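Skendden Fieldhouse: Pre-Season Basketball Inspection, Main Court and Support Areas
Inspector: Sirkka Saarela
Period: September
Ratings: OK / Monitor / Fix before first practice / Out of service

1. Playing surface

1.1 Floor finish, full court: OK. Recoated over the summer. Ball bounce is even in both lanes and at the center circle.
1.2 Dead spots: Monitor. One soft board on the east baseline, outside the boundary line. No movement underfoot, but the sound changes when a ball is dropped on it.
1.3 Boundary and three-point lines: OK. The old youth line has been sanded off as requested by Sulstead.
1.4 Floor plates for volleyball posts: Fix before first practice. Two covers sit proud of the floor. Reseat and check with a straightedge.
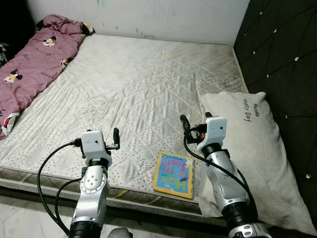 Comment on 1.4: the covers were reported last season and signed off as complete. The screws are the correct length, so the likely cause is debris in the recess. Vacuum the recess before refitting and record the result on the maintenance sheet, including the name of the person who did the work.

2. Goals and backstops

2.1 Rim height, both ends: OK. Measured at the front and both sides of each rim.
2.2 Breakaway release: West rim OK. East rim returns slowly. Monitor, retest after 200 cycles.
2.3 Backboard padding: Fix before first practice. Lower left corner of the east pad is split along the seam.
2.4 Safety straps on ceiling-hung units: OK. Tags present and legible.
2.5 Winch key: kept in the Skakeck office. Should not be left in the wall unit during practice.
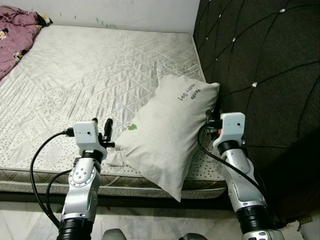

3. Bench and sideline area

3.1 Clearance from sideline to first row: OK on the home side. On the visitor side the folding chairs had drifted toward the line. Moved back during inspection.
3.2 Scorer's table: OK. Front padding secure, no exposed bolts.
3.3 Cables to shot clocks: Fix before first practice. The run behind the visitor bench needs a full-length cover. Tape is not accepted as a permanent measure.
3.4 Courtside power outlets: OK. All tested, covers close fully.

Comment on 3.1: Thammasiri has asked for one more row on the visitor side for the rivalry game. Not recommended with the present chairs. Posted capacity for the lower level is 380 and the present layout already uses it.
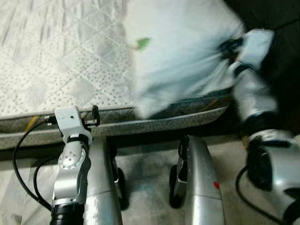 4. Exits and spectator routes

4.1 Exit doors, north and south: OK. Panic bars release with normal hand pressure.
4.2 Exit signs: one lamp out over the south stair. Fix before first practice.
4.3 Bleacher handrails: Monitor. Loose end cap at row F.
4.4 Bleacher drive motor: OK. Emergency stop tested twice.
4.5 Width of main aisle: OK with bleachers fully open. Not measured in half-open position.

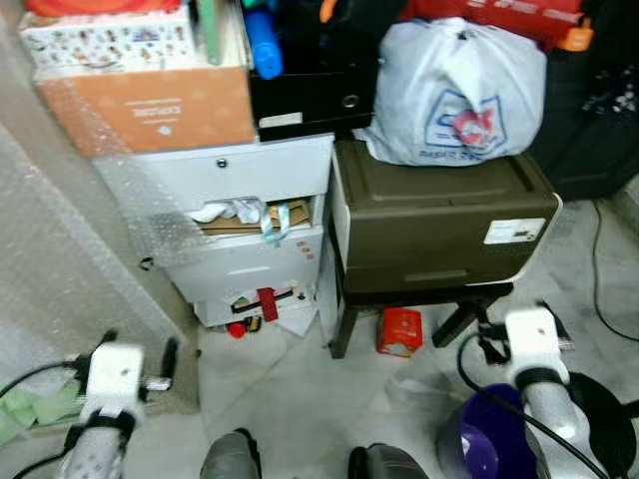
5. Emergency equipment

5.1 AED, lobby: OK. Pads in date, status light green.
5.2 AED, training room: battery replaced, log updated.
5.3 Ice machine: Out of service. Drain line blocked. Bring ice from the cafeteria until repaired.
5.4 Emergency action plan posted at the scorer's table: Fix before first practice. The posted copy still lists the former athletic trainer's phone number.

6. Follow-up

Items 1.4, 2.3, 3.3, 4.2 and 5.4 to be closed before the gym is released to the teams. Reinspection at 7:30 a.m., main entrance. Item 2.2 stays open until the retest is logged.

Signed: S. Saarela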